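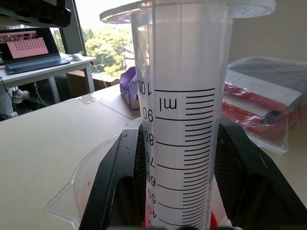

¿Cuántas demostraciones hacen falta antes de entrenar la política de vertido?
Con 75 episodios válidos por recipiente se puede lanzar un primer entrenamiento; para comparar variantes del método Pladine conviene llegar a 500.

4.3 Grabación de episodios de trasvase

1. Encienda los dos brazos y espere a que Wetevetti muestre ambos en posición de reposo.
2. Llene el vaso medidor de origen con agua coloreada. No use líquidos transparentes: el estimador de nivel pierde la superficie.
3. Cargue el perfil «trasvase_21» y compruebe que las cámaras de muñeca entregan imagen.
4. Coloque el embudo en la pinza derecha y ciérrela con fuerza baja.
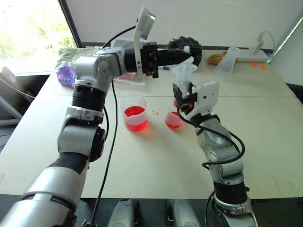

5. Baje el embudo hasta dejarlo sobre el vaso receptor, sin tocar el borde, y pulse Grabar.
6. Al terminar, anote el volumen final y marque el episodio como válido, parcial o fallido.

Nota: los episodios fallidos también se guardan. Pladine los emplea como ejemplos negativos en la segunda fase.

Precaución: revise la holgura de los cables antes de cada serie. Un cable tenso desplaza la muñeca y altera la calibración.

4.4 Si hay derrames

Detenga los brazos, seque la mesa y repita el paso 3. Si aparece el error 17, vuelva a calibrar la muñeca afectada (véase 3.2).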